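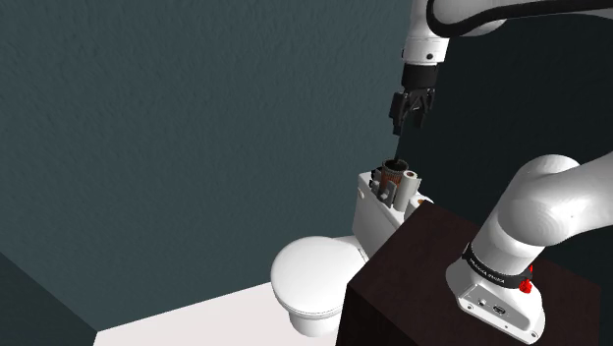

Members of the Fevari shared workshop have spent 37 evenings building a virtual bathroom in which to rehearse household robot tasks. Brigitta Ortner, who leads the project, chose the awkward corners of domestic life on purpose. The arm's base stands on a dark cabinet beside the toilet, and its gripper must work over a crowded tank top close to two walls.

Suryani Lumbantobing prepared the room model at home – the wall textures alone took her until May.

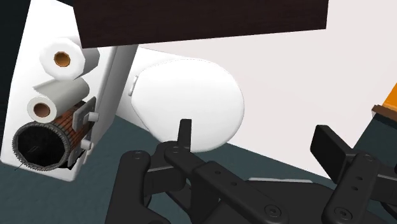

Paper rolls and a round container on the tank, with the gripper in the foreground.

The workshop keeps each version of the room so that members may compare their results on equal terms.
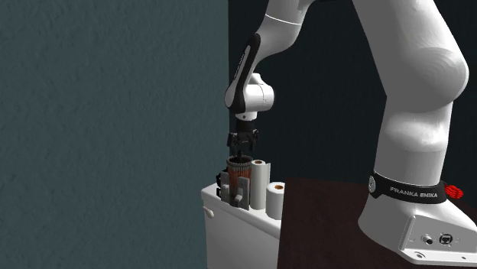
How much experience does a newcomer need?
Basic programming is enough to begin, and members share three workshop computers for the heavier work.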